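Kinden Cloth-and-Basket Set, data card and README

Maintained at Wakdale. Status: usable, with reservations. Read the reservations first.

What this is

A set of 1,356 episodes of cloth handling at a table, recorded with two hand-held grippers, one in each hand. The operator works with the grippers instead of driving an arm. Each episode has a video stream from each gripper and one from head height, plus gripper width and pose.

We were asked to write that the set "supports general household manipulation." It doesn't, so we haven't. It supports moving small cloths in and out of shallow plastic containers on one kind of pale wooden table. If you need more than that, please test before you cite us.

Contents

1. Wrist streams, left and right, synchronized to the head stream. Sync was checked by hand on 40 episodes. We assume the rest are the same and would like someone to prove it.

2. Pad condition. Grip pads wear, and they don't wear evenly. In some stretches of the recording the pad on one finger is torn and curling off while the pad across from it is still neatly attached. A policy trained on these frames may learn the flap as a landmark. We have not measured this, and neither had Vondico when they told us it wouldn't matter.

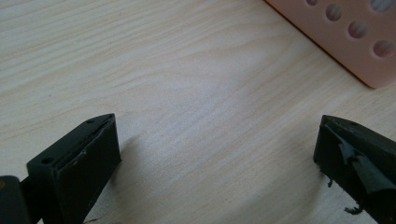 3. Labels. One line of text per episode, written afterward by whoever was on shift. Expect "cloth," "rag," "towel" and "sock" used for the same item. The Agudelo cleanup script merges these into "cloth," and it also merges a few things it shouldn't. Both versions ship, in labels_raw and labels_merged.

How episodes were recorded

The operator stands at the table with a gripper in each hand and cables running back off the hands. Cloths go into the pink basket or come out of it, one at a time, with either hand. Operators were told to move at a normal speed. Most slowed down anyway once recording began, and you will see that in the velocity plots. Don't mistake it for skill.

A cloth bunched at one end of the basket is an easier pick than one lying flatter by the front edge, and people go for the easy one. We did not balance for this. Any success rate you compute over "first pick" will flatter your model.
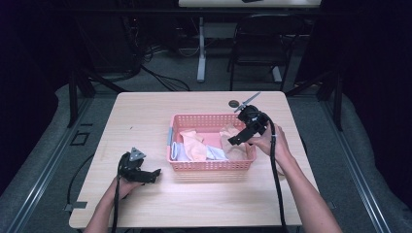
Can I train on the head view alone?
You can, but we'd advise against it. In our own runs the head-only policy looked fine on replay and missed the basket wall on the real table in 30 of 41 trials. Use at least one wrist stream with it.

Known problems

Color. Some of the cloths are close to the color of the tabletop. With a beige cloth piled in the corner of the pink tray, segmentation tends to hang on to the pink rim and lose the cloth. Glare on the plastic makes it worse. The light blue strip along one side is a strong cue, maybe too strong. Mask it and rerun before you believe your numbers.

Fingers. Scuffs and chips on the black finish differ between left and right. That is enough for a network to tell the fingers apart without learning anything about the task.

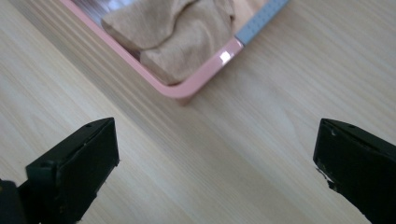
3 min read

Splits

Train and test are split by episode, which is the weak way to do it. The same table and the same cloths turn up on both sides. A split by operator is in splits/by_operator and gives lower scores. Report that one.

What we would not use it for

Folding. Cloth counting. Any claim about homes. Force estimates of any kind, as nothing here records force.

Changes

August: removed duplicate episodes, added labels_merged.
Before that: no log was kept.

Bug reports go to the Kinden tracker at Wakdale. Attach the episode ID and the split you used.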